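Search this guide
Home | Set-up | Operation | Service | Contact

4.2 Cable and clearance checks

Applies to Postora mobile units with a wrist camera. Complete before enabling arm motion.

1. Press the stop button and confirm that the drive is off.

2. Trace each cable by eye where it passes through a fabric cover. Look for tight bends, chafing and staining at the opening.
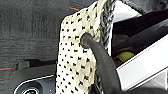
Fig. 88. Black cable leaving the opening in the dotted fabric.

CAUTION: Do not pull a cable to gain slack -- release the cover first.

3. Walk the work area. Shelving on casters counts as movable furniture under site rule 231. Lock or chock the casters, then push the unit by hand at mid height to confirm that it holds.

4. Move chairs out of the arm's reach. Check for bags hanging from shelves, as handles can snag the gripper.
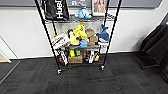 5. Record the check in the Mikalum log. Two initials are required.

NOTE: Send rule queries to Trinidad Sarmiento, Flosden site office.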